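Wendisport Technical Centre
Table-top arm cell: periodic safety inspection, with comments
Inspection date: April 15, 2019
Cell: Perkik bench, single arm, no fixed guard
Result: pass with two open items

Section A - Paperwork

A1. Risk assessment present and matches the current task. Yes. Covers picking and placing small household objects on a table. Knives and powered tools are outside its scope and need a fresh assessment.
A2. Speed limit for work without a fence written down. Yes. Set at 150 mm per second for any task with a person in the room. Site limit with the room empty is 400 mm per second.
A3. Change log kept. Partly. Gripper fingers were replaced in April, and the entry gives no part reference. OPEN ITEM 1.

Section B - Stopping functions

B1. Emergency stop within reach of the operator's usual position. Yes.
B2. Emergency stop tested with the arm moving. Yes, three times at the lower limit, once with the arm at full stretch. No drift after the stop.
B3. Restart needs a separate, deliberate action. Yes. Releasing the button alone does not restart motion.
B4. Arm holds position on loss of power. Yes. Brakes hold with the test weight fitted.
B5. Grip on loss of power. Gripper stays closed. Acceptable for light items. It would not be acceptable where a hand could be caught, so B5 must be read together with C4.

Section C - Arm and gripper

C1. Joint covers secure, no cracks. Yes.
C2. Cable slack checked through the full range of travel. Yes. One tie was rubbing near the base and has been moved.
C3. Mounting bolts tight, witness marks in line. Yes.
C4. Grip force at the fingertips. 50 N against a site limit of 116 N. Pass.
C5. Finger pads clean and firmly fixed. Yes. Wipe before each session - residue from food items makes smooth containers slip.

Section D - Work surface and surroundings

D1. Table does not rock when the arm stops sharply. Yes.
D2. Only objects listed for the task are on the table. See comment.
D3. Bottles capped before the arm is enabled. See comment.
D4. Walking route clear of chairs and trailing leads. Chairs to be pushed back before the arm is enabled.
D5. Tall or light items kept out of the elbow's sweep. See comment.

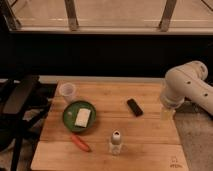
Comment on D2: a plate, a cup and a small bottle share the table with the container at the gripper. The black rectangular object should be checked against the task list. A phone or a remote control is a personal item unless the list names it, and people reach for personal items without thinking.

Comment on D3: the small glass bottle has its white cap on. Glass is allowed under the present assessment, but plastic is preferred. OPEN ITEM 2: replace glass with plastic where the task permits.

Comment on D5: the cup is at the back of the table, on the far side from the arm. Keep light items there, and repeat the check whenever the start layout changes.

Reply from Bermúdez: Agreed on D2, but the list itself needs work. Ours says "assorted containers", and an inspector can't pass or fail anything against that. At Falard each object has a line with its weight and material, and the sheet is taped beside the stop button. I would also move D3 up to Section A - if glass is permitted, that is a decision for the assessment and should not be left to whoever sets the table.

Response: first point accepted. The object list will be rewritten with weight and material before the next inspection. D3 stays in Section D as a visual check, with a matching line added at A1.

Open items to be closed before the higher speed limit is used again.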